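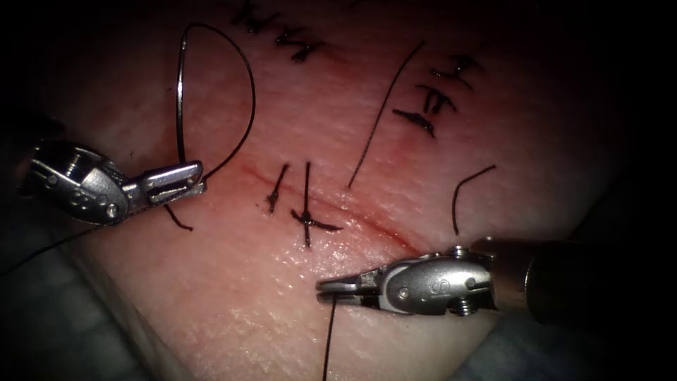 Aurora Veloso says check the cables before you touch any code, and I'm with her on that, but let me lay out what I've got first.

Two robotic instruments running off a rig we put together on the back bench at Sivgate (shared workshop, great people, terrible heating). The goal is suturing a skin-type surface, needle in one tool and the other one pulling thread. I can get stitches tied. My trouble is the wrist on the left tool: when I ask for a small roll, it does nothing, nothing, then jumps. Going the other way it's fine. I've retensioned twice and it was better for maybe an evening. Loop is at 1000 Hz. Is this slack in the cables or is my controller just bad? I don't want to strip the wrist down again if I don't have to — those pins are tiny and I've already lost one in February.

Leonilde Carrilho

Slack in one direction only is nearly always one side of the cable pair. With the power off, turn the capstan by hand and watch the jaws. If you can move it a good bit before the wrist follows, there's your jump. Tension both sides together, a little at a time, then run the wrist end to end for 10 or 15 minutes and do it again, cables settle in. Also look at where the cable leaves the shaft. Mine had a burr there and it was catching, and no amount of tension was going to fix that!

After that, add backlash compensation if you still need it. Start small or it'll buzz.

Ballen

had the same thing, was the motor coupling set screw lol. check that

Aurora Veloso

Leonilde's way is what I'd do. One more thing — log motor position against commanded position while you do slow rolls. If the motor tracks nicely and the wrist doesn't, leave your gains alone. If the motor itself sticks and then jumps, look at friction in the gearbox. Post the plot when you have it and I'll take a look.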